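Up at 5:40 because the network cutover for the east buildings was set for six, and I wanted coffee in me before anyone could phone. We had frost on the inside of the office window again. February on this campus is a long month, whatever the calendar says.

So, the wireless. I've been grumbling in here about it since the fall and I may as well get it all down while it's fresh. The old setup was put in by Zerkov, years before I started, and it was fine for a college where people had one laptop each and used it in the library. Now everyone walks around with three things in their pockets and bag that all want to be online at the same time, and the library is the one place they don't go. We have 971 access points on the books. I say on the books because when I did the walk last summer with my clipboard, I found a bunch that were sitting above ceiling tiles with no cable in them at all. One was zip-tied to a pipe. I left it there, it looked settled.

Flestent got the contract to replace the lot, and today was the third batch: the nursing building, the two science blocks and Wasen Hall, which is dorms, and which I had asked (twice! in writing!) to have done during break when there was no one living in it. Didn't happen. The gear was late, then the gear came and the brackets were late.

Six o'clock came and the Flestent crew pushed the new settings from their end while I sat watching the dashboard with my second coffee. Green, green, green, then a whole floor of Wasen went gray. Then the floor under it. My phone started up at 6:11. Who's awake in a dorm at 6:11? Rowers, I think. Rowers and people who haven't been to bed.

I pulled my boots on and went over. It's a ten minute walk if you cut behind the gym and I did cut behind the gym, and went in up to the ankle where the snow had drifted over the steps. The closet on the second floor of Wasen is the worst one we have. You have to go in sideways. There's a water heater in there that has no business being in there, and the door opens inward, so once you're in you have to shut it behind you and work with your nose against the rack. I found the switch sitting there with all its little lights on, perfectly happy, handing out power to absolutely nothing. The new access points want more juice than the old ones and somebody had left a power cap set on that switch from the Zerkov days. Eight minutes to find it, one to fix it. Then the same on the first floor, and everything came back by a quarter past seven. I stood out in the hall and watched the ceiling lights on the units turn from amber to blue, one after another down the corridor, and I'll admit I did a small fist pump. A girl in a bathrobe saw me do it.

The science blocks went clean. Nursing had 36 units, and all but two came up on the first try, and the two were my own fault, I'd typed the room numbers in backward on the sheet. I fixed those before lunch and owned up on the call. Nobody minded much. It's a friendly enough crew.

Lunch was at my desk, the rest of the lentil soup, and I caught up on the blog while I ate.

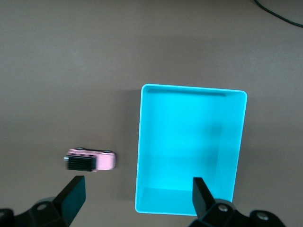 Pink car, turquoise bin.

After lunch it was the meeting I'd been dreading, the budget one. The short version is that they want to know why the students are still complaining when we've spent all this money. I'd done my homework for once. We put out a survey before the holidays and got 3,551 answers, a crazy number for us, usually we're lucky to get a few hundred and half of those are about the parking. And the thing I kept trying to say in the meeting is that most of the complaints come from buildings we haven't touched yet! The ones with new gear are pretty content. There's a map, I colored it in myself, and you can lay the grumpy buildings right over the old ones and they match almost perfectly, apart from the music annex, where they're just grumpy.

They liked the map. They asked if I could do it again in a different color scheme for the board. Sure. Fine. I'll do it tomorrow.

What I didn't get was a straight answer on the help desk. We're losing an evening shift when the spring term gets going, and evenings are when people are actually in the dorms trying to get online. The plan is to let the chat tool, which is called Mao (no idea who picked that, it was before my time), handle the first round of questions after five. I've used it. It's all right at passwords. Ask it about a game console and it sends you a page about printers. I said so and there was a nod and it got written down, and we moved on to the phones.

The phones! I'd forgotten the desk phones are on the list as well. There are offices here that haven't picked up a desk phone in years, and yet if you suggest taking one away you'd think you were asking for a kidney. I proposed we start with the ones that have had no call in or out for a year. That gets us 70 phones without anybody noticing. I hope. I'm going to pull that list again and look it over before I send it around, after what happened with the fax line at the health center.

Back at my desk by three. Opened the ticket queue and found it wasn't as bad as I'd feared. Mostly Wasen, mostly from that hour this morning, so I could close them in a big heap with one nice apology. A few were real ones. One room at the end of the third floor gets a decent signal in the bed and none at the desk, and I think it's the metal closet doors, they put new ones in when they redid that wing. I might be able to move a unit out into the hall, but that means pulling cable, and that means a form, and a wait. I wrote back and suggested the bed for now.

Oh, and I finally labeled the cables in our own office. Two years I've been putting it off. The label maker ran out of tape with about a third of them left, so the rest have masking tape and my handwriting, and the blue ones are still a mystery. I unplugged one to see who would yell. No yelling. I've left it unplugged and stuck a note on it.

Left at half past five, still light out, just barely, and that cheered me up more than I expected. My sock was only just dry from the morning. Stopped for eggs and forgot the bread.

Next batch is the arts building and the old gym, in two weeks. I've already gone through every switch in both and cleared the power caps, did it tonight from the couch with the laptop on my knees and the TV going. Found four of them. Also found a switch that claims to be in a building we tore down, and it's answering, so that's something to go hunting for in the morning. I'm taking the big flashlight.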